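Trinderia to take back worn jeans at all its shops from July

The clothing chain Trinderia will start accepting worn denim at all of its shops in July, after a trial at its Gravalwood branch brought in 2,000 pairs of jeans over the spring.

Customers will be able to hand in jeans of any make, in any condition, as long as they have been washed. They will get a £2 voucher for each pair. The voucher can be spent on anything in the shop, including repairs, and is valid until the end of the year.

Jeans that can be worn again will be cleaned, mended if needed and sold on a separate rail. The rest will go to Makeck, a textile sorting firm on the Nasution industrial estate, which will cut off the zips, buttons and rivets and shred the cloth. The fibre is then sold on, mostly for use as padding and insulation.

Mahsa Ahmadpour, who runs the take-back scheme for Trinderia, said the trial had been busier than the company planned for. The collection bin at Gravalwood was meant to be emptied once a week, but staff were emptying it every morning by the second month.

"We thought people would bring in the pair with the hole in the knee, and they do," she said. "We also get jeans that have hardly been worn. They were bought a size too small, or the shape went out of fashion, and they have been in a drawer ever since."

The company said that out of every 100 pairs handed in during the trial, 50 were good enough to be sold again, most of them after only small repairs. Broken zips and worn hems were the most common faults. Jeans that had gone at the inner thigh were harder to save, and most of those were sent for shredding.

Maricica Bălan, who leads the mending team at Gravalwood, said the older pairs were usually easier to work on. Stretch denim is more difficult to patch, as the cloth round the hole keeps moving while the patch does not, and the stitching gives way again after a few washes.

"If you want to keep a pair going, bring it in when the cloth starts to look thin," she said. "Once there is a proper hole we need to use a bigger patch, and you will notice it when you sit down."

Her team will be joined by four more menders before the scheme is extended. The jobs are based at Gravalwood, and the other branches will send their denim there by van twice a week. A paid repair service will also be offered at the counter, with prices starting at £6 for a hem. A new zip will be £14.

Some in the trade are doubtful about how much difference the scheme will make. Myroslav Hnatiuk, who has a second-hand clothes stall in Gravalwood's covered market, said the market traders had been selling used jeans for decades without a voucher. He is worried that the offer will draw good stock away from charity shops and stalls like his own, where a decent pair sells for £8 to £12. Trinderia has not yet said what it will charge on its own rail, though prices during the trial started at £15.

Azlan Goh, the manager at Makeck, said denim was one of the simpler fabrics to deal with because so much of it is cotton. The difficulty is with blends. Jeans with a lot of elastane clog the shredding line and have to be run through in small batches. Makeck has bought a second cutting table to cope with the extra work and expects to add an evening shift by the autumn.

Jeans should be dry and have empty pockets when they are handed in. Belts should be taken off. Denim jackets, skirts and dungarees will not be accepted at first, although Ms Ahmadpour said jackets could be added next year if there is enough room in the store behind the Gravalwood shop. Children's jeans are included in the scheme, and carry the same voucher as adult sizes. There is a limit of five pairs per customer per visit. 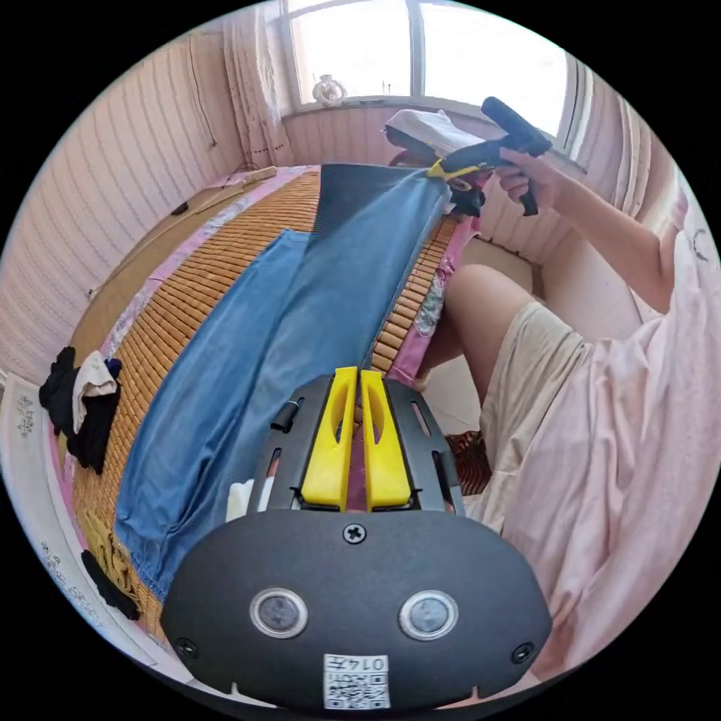

Shops will take jeans at the till from opening time until half an hour before closing. Asger Bach, who manages the Gravalwood branch, said customers with more than five pairs could ring ahead and arrange to drop them at the side entrance, where there is space to park. Vouchers from the trial can still be used, and will be accepted at every branch once the scheme opens.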